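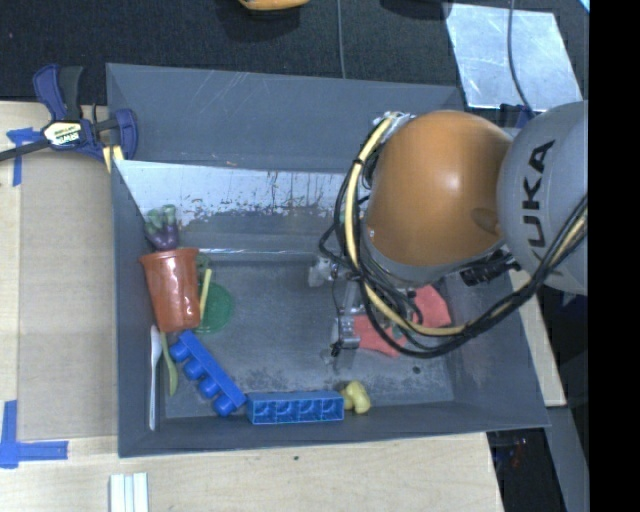
A grey bin on a wooden tabletop at the Bakthorpe workroom, with a reddish-brown cup, a small toy and red cloth-like pieces among the contents.

Festent puts mixed-bin claims to the test in Bakthorpe

BAKTHORPE, 23 March 2025 - Household storage retailer Festent has released the findings of its mixed-bin trial, and the company is in no hurry to tell customers that one big tub will fix their playroom.

The trial followed 15 households that agreed to give up their small baskets and keep toys, cups and soft goods in a single open bin. Festent had been asked to stock a new line of large tubs by its supplier, Pastari, whose catalogue says that one bin "ends the daily tidy". Festent wanted to see some proof before it gave up the shelf space.

It didn't find much. Families liked how fast the floor was cleared at night. They were less keen the next morning, when small toys had gone under the cloth and cups had to be dug out before breakfast. Of the 183 diary entries sent in, 123 mentioned looking for something that was known to be in the bin.

"I've heard the one-bin idea sold every few years in a new colour," said Darius Strazds, range manager at Festent. "It moves the mess off the rug. Whether you'd call that tidying depends on who has to find the green lid."

Strazds said an open bin still has its uses, mainly for bulky soft things that don't mind being squashed. He would keep cups and other kitchen pieces out of it altogether.

Festent will carry the grey tub in its Bakthorpe and Ndlovu Road stores, in a first order of 200. The "ends the daily tidy" wording will not appear on Festent shelf labels. Pastari has been invited to send its own test results, and none had arrived at the time of writing.

A second trial, using the same bins with a removable divider, is planned for August. Households wishing to take part can leave their details at either store counter.

Media contact: Darius Strazds, Festent, Bakthorpe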